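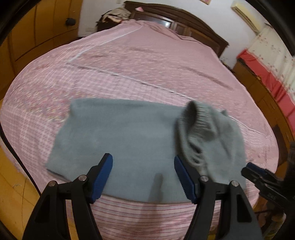
How long does it take before a new celebrity profile shows up on Pusura?
Usually 20 minutes after an editor approves it. Longer in the evening, when the queue fills up.

4. Setting up a profile page

For fan editors with a Junow login. If you only have a reader account, go back to section 2 first.

1. Log in, open Profiles, click New.

2. Type the stage name in the top box. Legal name goes in the second box, and only if the person uses it publicly. Leave it blank if unsure.

3. Pick a main category: Model, Actor, Singer, Reality TV, Other. One only. You can add two more later under Tags.

4. Write the short bio. Limit is 300 characters with spaces. The counter turns red at 245, that's just a warning, you can keep typing.

Note: the short bio is what shows up in search and on phones. Put the show or the job in the first sentence. "Rising star" tells readers nothing.

5. Add the long bio. Career first, then personal life. Every relationship line needs a source link — no link, the editor sends it back.

6. Upload the headshot. Press kit or your own photo. No screenshots from someones Instagram story.

CAUTION: Do not enter home addresses, kids' schools, gym names or license plates. Accounts get locked for this and Ivars Grīnberga, who runs the moderation desk, does not unlock them the same day.

7. Fill in the timeline. Month and year is fine. If all you have is "January" with no year, put it in Notes, not in the timeline. It breaks the sorting.

8. Click Save Draft. Then Preview. Check the phone view too.

9. Click Send to Desk. Status changes to Waiting. You can't edit while its Waiting, so fix typos before this step.

4.1 Rumors and breakups

Goes in the Talk tab, never the bio. Two seperate outlets before anything moves over to the main page. A fan account quoting another fan account counts as zero.

If a couple splits, don't delete the old line. Change the status to Former and add the source.

4.2 If the page gets sent back

Open the Desk Message. Codes:

S1 — source missing
S4 — source link dead
P2 — photo rights unclear
D1 — duplicate page, ask for a merge

Fix, save, send again. Drafts nobody touches for 55 days are removed. You get one email before that, check your spam folder.

Note: merges keep the older page's web address. Fan comments from both pages carry over, likes don't.

Next: section 5, Photo galleries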